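Room Dividers and Noise in Shared Apartments
Final report, Intro to Interior Design
Yesenia Restrepo

1. Why I picked this

I share a two bedroom with people who keep very different hours and the main room is where everything happens. Eating, studying, phone calls, somebody's blender at 7 am. So my topic was dividers. Can you split a room without building a wall, and does it help with noise or does it just look like it helps.

Short version: mostly looks. But looks count for more than I thought going in.

2. Background

Dividers get sorted by what they block. Solid ones block sight and some sound. Open ones (slats, lattice, perforated panels) block part of the view and let light and air go through. Fabric is its own thing, soaks up a little of the high sounds and does almost nothing for low ones like bass or footsteps.

Important difference that our textbook chapter spends a while on: absorbing vs blocking. Absorbing means less echo inside the room. Blocking means less sound getting to the other side. For blocking you need weight and no gaps. Any freestanding screen has a gap at the top and both sides so sound just goes around it.
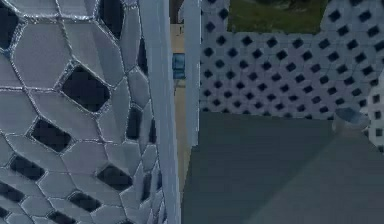 Perforation patterns also change how private a space feels. Small holes close together read as nearly solid from far away. Bigger irregular ones let you catch movement, which some people find more distracting then a fully open room. I found this in my own interviews too, see section 4.

3. What I did

Interviews with people in shared apartments in the Hokholm building, plus a comparison of 2 divider types in our own living room over 5 evenings. One was a folding fabric screen, borrowed. The other was a slatted wood one from Ninar, bought used. Same table, same chair, same playlist on the same speaker at the same volume on the other side. I used a phone app for sound level so treat the numbers as rough, I'm not printing them for that reason. I wrote down how annoyed I was on a scale instead. Not very scientific, I know.

Budget limit for the final design was $1,150 including delivery.

4. Results

Fabric screen: a bit less harsh, voices still completely clear. Slatted one: no difference I could hear. But I rated myself less annoyed with both of them up, even the slatted one. Not seeing the person talking seems to do a lot.

Interviews said similar stuff. Pillai (upstairs, shares with a cousin) said a bookcase in the middle of the room worked better than anything sold as a divider, and it holds books. Someone else had a curtain on a ceiling track and liked it except for the dust.

Complaints that came up more than once: tipping over, blocking the window, and paying for something that can't move with you to the next place.
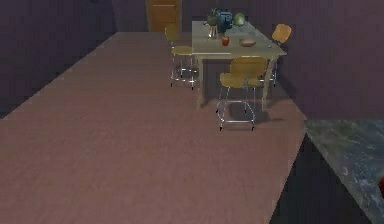
Rugs kept coming up too and I should of planned for that from the start. A hard floor bounces sound back up and moving chairs on it was one of the worst noises people mentioned. Felt pads under chair legs are cheap. A rug with a thick pad under it came out as the best value thing in the whole project and it's not even a divider.

5. Proposed design

- tall open-back bookcase, filled on the lower shelves for weight, anchored
- curtain on a ceiling track for the rest of the opening
- thick rug and pad on the study side
- lamp on the study side so it doesn't get gloomy behind the bookcase

Floor plan is in the appendix. I used Zestness for the layout, free version, so there's a watermark. Total comes in under the limit if the bookcase is used.

6. Problems

Only tested one room. Only me doing the rating, and I knew which screen was up obviously. One evening the upstairs neighbors had people over so that one is kind of useless but I left it in. Also never tested the bookcase idea myself, that's only from interviews.

If I had more time I'd test rug vs no rug first, with someone else doing the ratings.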